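Two Arms in the Kitchen: My Review of the Plandari Kit
24 February 2018

I've wanted a two-armed robot at home for as long as I've owned a soldering iron, and after a long stretch of saving up I finally built the Plandari kit. The arms come as a pair, with grippers, cables, a control box and a printed manual. I've had mine running since the new year, and I like it so much that I've rearranged half the downstairs for it!

First, the build. The manual lists 83 steps and I'd set aside a weekend for them. I needed two. Most of that went into the joints, which use a lot of small screws and want to be tightened evenly, going across the circle like the lug nuts on a car. The parts fit together beautifully, though. I only had to redo one wrist, and that was my own fault for reading the drawing upside down.

I do my testing in the kitchen, with the ordinary stuff left out on the counter. A bare bench would be easier, but I want to know how the arms cope with a place where people cook.

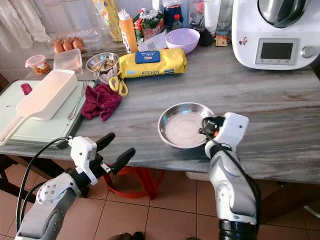

Both arms at the counter, with the right gripper at the steel bowl.

Reach is very good. From one spot I can get to the front half of the counter with either arm, and the motion is smooth enough that I've stopped holding my breath. It's quieter than I expected too (quieter than my old 3D printer, anyway). I do wish the cables were tidier. They run along the outside of the arms in big loops, and I'm always thinking about what they might catch on. A few clips in the box would have been nice.

Moving to a second table is a good test of how well you've set things up, as everything you got right at one height is suddenly wrong at another. I expected an evening of fiddling, but the Plandari software lets you save a position for each surface and switch between them from a menu.

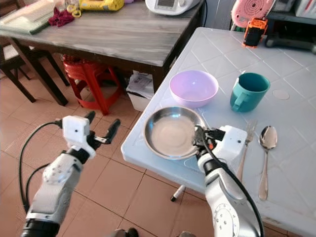
Thin rims are my favorite test. Steel is slippery, there's hardly anything to hold, and if the fingers come in at a bad angle the dish just scoots away. I ran 100 grabs on a rim over several evenings and wrote them all down in a notebook, and the misses nearly all came from the first two nights, when I had the closing force set too low. Turn it up a little from the default and you'll be much happier.

The fingers deserve a paragraph of their own. They're black, blunt at the tips and a bit grippy, and they swap out with two screws. I'd bought a set of Sedgwick fingers ahead of time because everyone on the forum said I'd need them, and they're still in the bag.
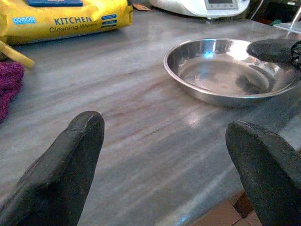
Shiny things are harder on the software than on the hardware. Polished steel and glossy stone both throw glare around, and the close-up view takes some getting used to. I got better results by dimming the ceiling light and slowing the final approach to 60 percent speed. It costs you a second or two per grab, and I think it's well worth it.

Having looked hard at the Burach arms before I ordered, I can say the Plandari manual alone would sway me. It has real drawings, a proper parts list, and a whole section on what to check when a joint feels stiff.

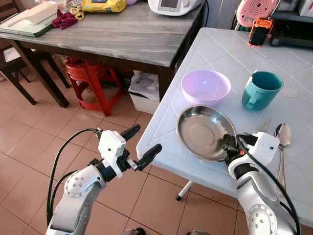 My complaints are small ones. The control box fan has an annoying whine at idle, and the emergency stop comes on a cord that's too short for my kitchen, so I bought an extension from Disanov. I'd also like a way to name saved positions with more than eight letters. "TBLWHITE" is fine today but I'll have forgotten what half of them mean by April.

If you enjoy building things and have a couple of free weekends, I'd recommend it very happily. Next up for mine is the cutlery, starting with forks.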